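Questions I get about the Branden swap shelf

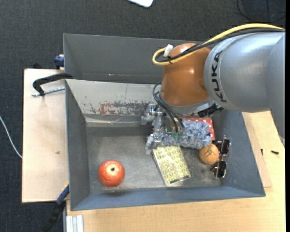 Branden, July

I started the swap shelf because I had too many paperbacks and nowhere to put them. Now the same questions land in my inbox every week, so I've typed up my answers. If yours is missing, write to me and I'll add it when I get a minute.

Do I have to bring a book to take a book?

Nope. Take one, take three, bring something back in the fall if you feel like it. I'd like the shelf to stay full, but I'm not standing there with a clipboard.

What kinds of books do you want?

Novels go fastest, especially mysteries. Cookbooks do well too. Kids' books are always welcome, even with a little crayon in them – my own had plenty. I don't take old textbooks, phone books or anything that smells like a basement. Please don't leave encyclopedias. I have carried a full set down the stairs once and my back remembers it.

When can I drop things off?

Friday after 6 is best, when I'm around to help you unload. The rest of the week you can use the side door at 402 Roussel Street, but only if your books fit on the shelf. Please don't leave bags outside, even if the sky looks clear!

Can you hold a book for me?

I can hold it until the next Friday. After that it goes back out. Put your name on a slip of paper and tuck it inside the cover, and use a last name too, please. We've had two Mandlas (hi, Mandla Tshabalala, I know yours is the sea story).

Somebody took the book I was in the middle of!

I know, it happens. Ask on the message board. Gaspard Collet got the second half of his war novel back that way, and then the person who had it wanted to talk about the ending for an hour.

Is it okay to write in the books?

Pencil, sure. I love finding notes in the margins. Highlighter makes me a bit sad, but I'll still put it out.

How many books have gone through the shelf?

My last tally said 700. That was before the spring clean-out, so it's higher now, and I haven't gotten back to counting.

Do you take DVDs or puzzles?

Puzzles yes, if all the pieces are there. DVDs no. I tried it and they just sat. Sombat Ratanaporn runs a movie swap out of his garage, so ask him first.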